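Pevport's speedway supporters have been told, once again, that the club's future is secure. They will forgive us if we wait to see it on paper.

The club announced at its winter open evening that it has agreed terms to stay at the Etcombe track for a further two seasons, with an option to extend. The announcement got a decent round of applause. It also got a good many raised eyebrows from those who sat in the same room last January and heard much the same thing from a different chairman.

Kirsten Kirkegaard, who took over the promoter's licence at the end of the season, was in confident mood. "We have an agreement in principle with the landlord and we are working through the detail," she said. "Fans can buy their season tickets knowing there will be racing here."

An agreement in principle is not a lease. Asked from the floor whether anything had been signed, Kirkegaard said the lawyers had it and she expected no problems. Asked when the lawyers might be finished with it, she said before the practice day. Asked when the practice day was, she said that depended on the track.

The track is the other matter. Anyone who stood on the third bend during the last few home meetings will remember the ruts, the long gaps while the tractor went round, and the visiting captain walking the bend with his hands on his hips. The club says the whole surface will be lifted and relaid before the first meeting, and that 80 tonnes of new shale have been ordered. Old hands on the terraces wondered aloud whether that would do much more than fill in the holes.

Then there is the fence. The air barrier on the bends failed its check late in the season and the last home fixture was run elsewhere as a result. Kirkegaard said a replacement was "in hand". No supplier was named, and nor was a price.

On the team, there was a little more to chew on. Mazza is back for a third year and will ride at number one, which will please nearly everyone who has watched him dig points out of bad gates. Junder returns at reserve after missing half of last season with a broken wrist. The remaining places are to be announced "in the coming weeks", a phrase that regulars could probably recite in their sleep.

The management also spoke of average gates of 4000, a figure it hopes to reach by the end of the coming season. Targets are fine things to have. The last attendance the old management published was for the derby, on a warm evening with free entry for children, and it was nowhere near that. The plan for closing the gap seems to consist of an earlier start time, a better burger van and more posts on social media.

Anahera Merrick, who has followed the club home and away since her schooldays and now runs the supporters' travel, was not ready to cheer. "I want it to be true," she said afterwards. "But I have heard 'in principle' before and I ended up driving 107 miles to watch a home meeting. I'll book the coaches when I see a fixture list."

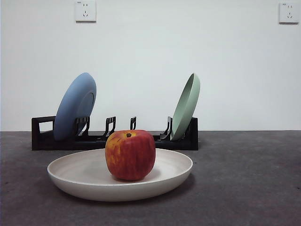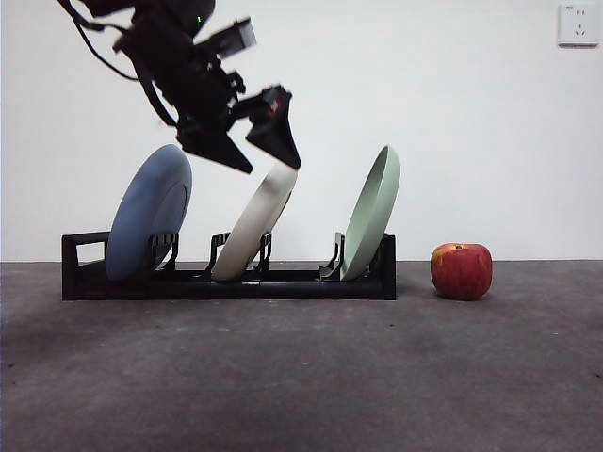
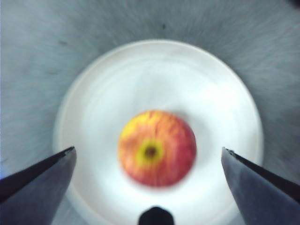
Her point about the fixture list is a fair one. Most of the other clubs in the division have put out at least their opening month. Pevport's page still shows last year's dates, with the final home meeting marked as postponed. The club says this will be put right once the lease is done, so everything comes back to the same bit of paper.

Season tickets went on sale straight after the meeting, at the same price as last year. There is no refund promise in the terms if the club moves or fails to start, and when this was raised Kirkegaard said she would look at the wording. Buyers might like to do the same before handing over any money.

None of this means the new promoter is not in earnest. She has put her own cash in, she stayed behind to answer questions until the bar closed, and signing Mazza early suggests she knows what people want to watch — he had other offers. The landlord did not attend the meeting and did not reply when we asked whether terms had been agreed.

The club says a further update will be given when the lease is signed.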